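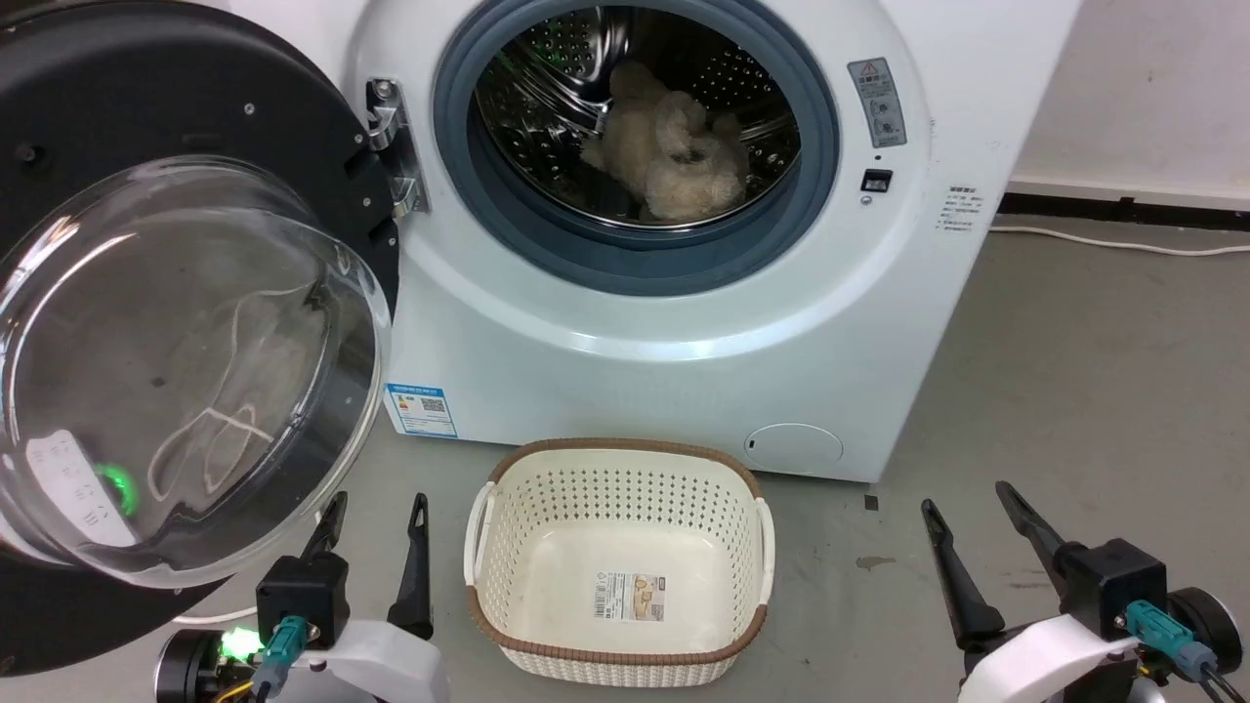
Roteo's two arms at the washing machine, plush toy in the drum and the basket on the floor.

Getting the laundry job to work, part two

Last time I wrote about Roteo I had one arm bolted to a trestle and it could pick up a sock if I put the sock in the right place. A few people wrote to ask when it would do something useful. I have been at Viltenar most evenings since March and there is now a second arm and a job for the pair of them: open the washing machine door, take out what is in the drum, put it in the basket, shut the door again.

Viltenar is the shared workshop near the old bus garage. I rent a bench there and a bit of floor. The washing machine isn't used for washing any more. It came with a dead pump and was going to be scrapped, so I asked for it. The electronics still come on, and for my purposes that is better than a working one. I can leave the door open for days and it doesn't bother anyone.

The arms are from Clellari, both second-hand. The first came complete. The second came as a box of parts with one joint seized, and I spent 13 evenings on it before it would hold a position without buzzing. Most of that was one bearing that had been pressed in crooked. If you buy one of these in bits, check the elbow first. Turn it by hand with the power off and feel for a tight spot. Mine had a tight spot you could hear.

Wiring

The connectors at the wrists are the plug-in sort with the teal bodies. I like them because they click, and I dislike them because the cable behind them has to go somewhere when the wrist turns. On the first arm I had it clipped too close and it pulled the plug out at full twist. I now leave a longer loop and tie it further down. It looks untidy and I've stopped caring.

Motor power and the computer are on separate supplies. I had them on one supply to begin with and the computer restarted whenever both shoulders moved at once. It took me a whole evening to connect those two facts. The supplies are from Bartoš, who also sold me a crimping tool that has paid for itself several times over.

There are cameras at the head and at the wrists. The head one gives the view you'd have if you knelt in front of the machine. The wrist ones matter more once the fingers are near the thing they are going for, when the head camera mostly sees the back of the gripper.

Where the basket goes

This took longer than it should have. I first had the basket off to one side, as you might at home, and the far arm couldn't get to it without swinging across the other one. Directly in front works best. The catch is that the basket then sits under the path of anything coming out of the door, and if an arm comes in low it clips the rim.

I tried raising the arms. That fixed the rim and made the bottom of the drum hard to reach. In the end I left the height alone and changed the order of the moves so the wrist lifts before it goes forward. It costs a little time on each pass.

The other thing is the floor. Viltenar's floor is smooth and a light plastic basket slides on it. One nudge from a finger and it has moved enough that the next drop lands half on the rim. I have tried a rubber mat, which worked until the mat itself crept. For now the program looks for the basket again before every drop and goes to wherever it is.

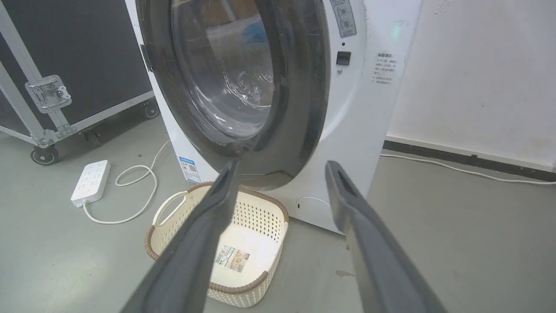 Glass is a nuisance

The door is the hard part. I had expected the drum to be hard because it is dark and curved, but the steel has holes all over it and the camera finds those easily enough. The window in the door is another matter. It is a clear dome, so the camera gets reflections of the lights on it and whatever is behind it as well, all in the same patch of picture. My first attempt at finding the door edge kept deciding that the edge was a streak of light on the glass.

What helped was giving up on the glass completely. The rim is dark and the rest of the machine is white, so I look for the dark ring and ignore everything inside it. If the ring comes out as a good round shape, the door is shut. If it comes out squashed, the door is open by some amount and I can work out how far from the squash. It's crude, but it has been more reliable than the cleverer version I had before.

Pulling the door open is done with one finger behind the edge. I did try gripping it with both fingers and the catch let go so suddenly that the arm jerked back and tripped its own force limit. One finger and a slow pull is gentler. Then the arm follows the door round in an arc, because if it pulls in a straight line it ends up fighting the hinge.

How it's going

I keep a notebook with a line for each attempt. Of the last 62 full runs, 33 finished with the item in the basket and the door shut without me touching anything. That is over half, and in the spring it was none, so I'm fairly pleased. The failures are mostly the same few things. The finger slips off the door edge, or the item comes out of the drum held by a corner and drops on the floor on the way. Now and then it lets go of the item over the basket and the item stays hooked on a fingertip. I have rounded off the fingertips a bit for that.

Soft toys are the easiest thing to pick up. You can grab them nearly anywhere and they squash to fit. Towels are all right. A thin T-shirt stuck flat to the back of the drum is the worst and I haven't had one come out cleanly yet.

I do a door-only test at the start of each session, basket in place and arms parked low, before I let it try anything with a load. If the door goes wrong there is no point in doing the rest.

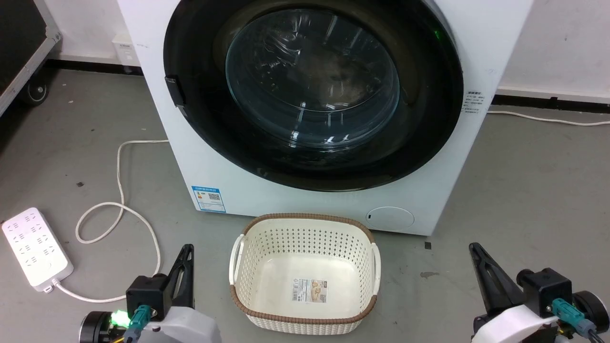 Could the same setup work on a top-loading machine?

It would need the arms mounted a good deal higher, and the reach down into the drum is longer than these arms can manage. The part that finds the door would have to be written again too, as it depends on seeing a round rim from the front.

I've also been asked about putting the code up somewhere. I will, once I have taken out the bits that only make sense on my computer. The calibration files are specific to my arms and would be no use to anyone else, but the door-finding part ought to work on any front loader with a dark rim around the window.

Next I want to swap the fingers on the right arm for a longer pair and leave the left one as it is, so one arm does the door and the other does the reaching. The new fingers are drawn up and I'm waiting for a turn on the printer at Viltenar. After that I'll go back to the T-shirt.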